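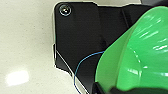
Kadri Paulauskas: Please, please do the Gescombe hand grinder next. I've had it in my cart since April and I can't tell from the store page if it's any good for French press or if I'd just be buying a very pretty pepper mill.

OK Kadri, you win! I bought one, I've used it every morning at home and most afternoons at work, and I have opinions.

First off, it's heavy. Mine came in at 727 grams on the kitchen scale with the lid on and no beans in it, and you feel every bit of that if you carry it in a tote bag with a laptop (I do, my shoulder has filed a complaint). On the plus side, it stays put when you brace it against your hip, and my old Demix used to skitter all over the place.

The adjustment ring is the best part. It clicks, and the clicks are loud enough that you can feel your way back to your usual setting half asleep. The Demix had a wing nut under the burr that drifted looser while you cranked, so the first half of the cup was fine powder and the second half was gravel. I put up with that for way too long.

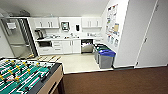
Foosball table next to the office kitchenette.

Now, French press, since that's what Kadri asked about. Coarse is where cheap hand grinders usually fall apart, and the Gescombe does a decent job. There's still some dust at the bottom of the mug, a little sludge in the last sip, but I'd call it normal sludge. Enough for two mugs takes me 2 minutes, maybe a bit less with darker beans. Light roasts are a workout. I had a bag of something very light and fancy from Piret Baranauskienė and I was switching arms halfway through, and the handle knob started to squeak too.

About that squeak. It comes from the little pin through the knob. I took mine apart, wiped everything down and put it back together, and it was quiet for a few days and then came right back. I wrote to the company and got a polite note telling me to wipe it down. So.
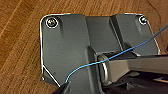

Dark gray metal, brown wood grain.

Cleaning is fine otherwise. The burr lifts out, the brush that comes with it is junk (it sheds, use an old toothbrush), and the catch jar threads on smoothly as long as you keep grounds out of the threads. Don't put the jar in the dishwasher! The booklet says so in tiny print on the last page, and I found that out after the rubber ring on the bottom went wavy.

I do love having fresh grounds in the afternoon at work, and the noise is so much nicer than an electric one, more of a low crunch than a howl. I can grind a batch while 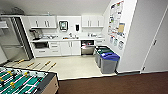 somebody is on the phone a few feet away and not get a single dirty look. Try that with the Polat electric I used to have. That thing sounded like a lawn mower eating a fork.

Would I buy it again? For press and drip, yes. For espresso, no, the clicks are too far apart at the fine end and I kept landing on either side of what I wanted. If you're an espresso person, Imani Kasprzak swears by the Clalik, and I'm hoping to borrow hers and do a side by side before the summer's over.

Four stars out of five. The missing one is for the squeak.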